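Clistham Residents Forum > Building Safety > Smoke detector batteries

Hofstetter137
Residents are reminded that detector batteries are to be replaced each July. Please take the unit down, turn it over on a table and replace both batteries together. 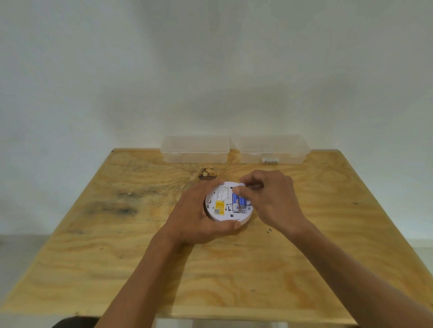 Belero_Unit200
I must respectfully disagree with the annual schedule. The batteries in my unit were replaced when the low-battery tone sounded, and I see no reason to discard working cells.

Hofstetter137
The tone is a final warning and frequently begins at 3 a.m. The schedule stands for Brasent House.

quiet_landing
Would management consider supplying the batteries? With 100 apartments, a bulk order seems appropriate.

Belero_Unit200
I would support that request. My objection to July remains.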